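Bidska Guest Housing Support
Ticket 624
Property: Mahawong Residence
Category: Bedding and room furnishings
Priority: Normal
Status: Resolved, monitoring
Opened: 2025-09-26

Summary
Resident of Room 207 reports that the bamboo mat supplied with the bed moves during the night and pulls the bedsheet out at the foot. Resident also reports that the small desk fan does not stay in position when placed on the bed. Replacement of the mat requested.

Reported by resident (submitted through the Tiltusen portal)
The mat slides toward the wall side whenever anyone sits down or gets up. By morning the sheet underneath is gathered in folds and one corner has come off the mattress. I have tucked the sheet in again every day this week. The mat also rises in the middle and does not lie flat. There is no space on the shelf for the fan, so it stands on the bed and tips when the mat shifts. Please send a different mat or advise what to do. I would also like to know whether the mat may be washed in the laundry room.

First response, Housing Support
The request has been received and assigned. The resident was asked to confirm the following before a visit was scheduled:
Whether the mat is placed over the bedsheet or directly on the mattress.
Whether the mattress protector issued at check-in is still fitted.
Whether the mat was stored rolled or folded before use.
Whether any of the tiles are cracked or any of the cords between them are broken.

Resident reply
Mat is over the sheet. The protector was taken off in May and not put back. The mat was kept rolled up in the closet until the warm weather. No broken tiles that I can find. A picture of the bed is attached to this reply.
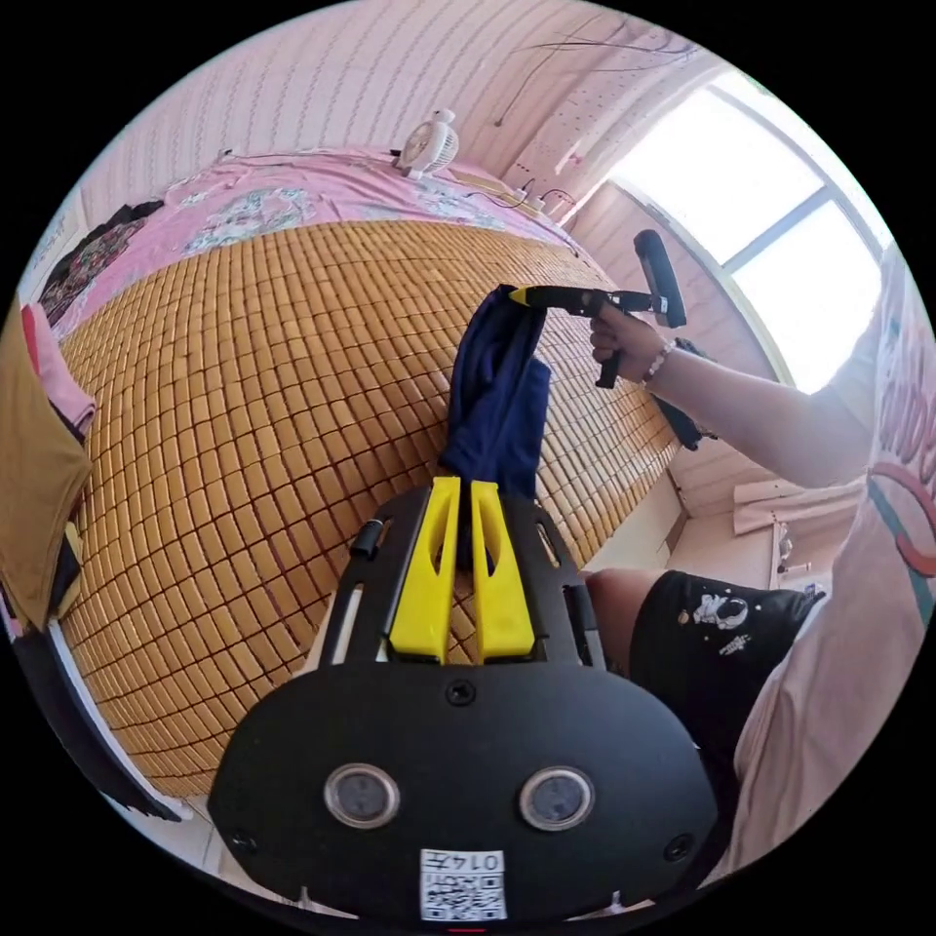
Attachment 1: Bed with bamboo mat and floral sheet, fan toward the back.

Assessment
The attachment was reviewed together with the resident's answers. The mat is the woven type made of small rectangular tiles, laid on the bed with the pink floral sheet showing beyond it. The white desk fan is standing on the sheet. The information on file points to two causes.

First, the mattress protector is not fitted. The protectors issued at this property have a textured upper side that holds the sheet in place. Without one, the sheet can travel on the mattress cover and carry the mat with it.

Second, a mat that has been rolled for several months keeps some of its curl. It will not settle under its own weight in a single night, and a raised section will shift each time the bed is used.

Replacement was not approved at this stage. A new mat from stock would also arrive rolled and would be expected to behave in the same way.

Instructions issued to resident
1. Remove the fan and switch it off at the outlet.
2. Lift the mat off the bed and lay it face down on a clean floor overnight. Place books or other flat weights along both short ends.
3. Strip the bed and fit the mattress protector, textured side up. A protector can be collected from the front desk if the original cannot be located.
4. Refit the sheet, beginning with the two corners at the wall. Tuck the long side in before the foot.
5. Return the mat to the bed, leaving a margin of sheet on every side. Do not tuck the mat under the mattress.
6. Keep the fan on a firm, level surface. Fans should not be left running on bedding at any time.

Care of the mat
Bamboo mats must not be placed in the washing machine or the dryer. Wipe the tiles with a damp cloth that has been wrung out well, working in the direction of the cords, and allow the mat to dry in the shade before it is used again. Prolonged direct sun may cause the tiles to split. The sheet may be washed as usual in the laundry room.

Follow-up, Housing Support
A protector was issued at the front desk and recorded against Room 207. An Istanano wall shelf, stock item 519, was approved for the fan and fitted beside the bed during the regular maintenance round.

Resident reply
The mat lies flat now except for one corner near the pillow. The sheet has stayed on for 6 nights. The shelf is fine. Can the corner be fixed as well?

Housing Support reply
Please repeat step 2 for that end of the mat only, with the weights left in place for two nights. If the corner still lifts after that, reply to this ticket and an inspection will be arranged. The ticket will remain in monitoring until the next linen change.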